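Search this site Enter keywords

How to Hem a Flat Tablecloth with Mitered Corners

July – by Morenike Effiong

A mitered corner removes the bulk that builds up when two double-folded hems overlap. The method below suits medium-weight cotton or linen. 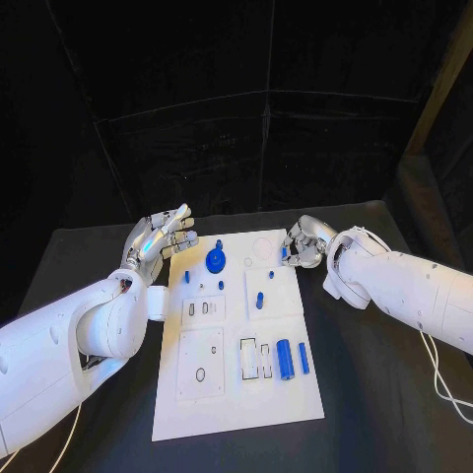

Prewash the fabric and press it while slightly damp. Cotton can shrink along the grain, and a hem sewn before shrinkage will pucker. Square the cloth by pulling a thread near each cut edge and trimming along the gap.

1. Mark two lines on the wrong side, one at 1 inch from the edge and one at 2 inches.

2. Fold and press along the 1-inch line on all sides. Fold again on the 2-inch line and press hard.

3. Open the second fold only. At each corner, fold the point inward so the diagonal crease passes through the spot where the two inner creases meet. Press.

4. Open everything flat at the corner. Fold the cloth diagonally, right sides together, and align the edges. Stitch along the diagonal crease, stopping at the 1-inch line.

5. Trim the seam to 1/4 inch and clip the tip. Finger-press the seam open – an iron tends to flatten the point.

6. Turn the corner out with a blunt tool. Refold the hem and pin.

Topstitch close to the inner fold with a stitch length of 3 mm. Pivot at each miter with the needle down. For a heavy weave, use a size 90 needle and reduce presser foot pressure.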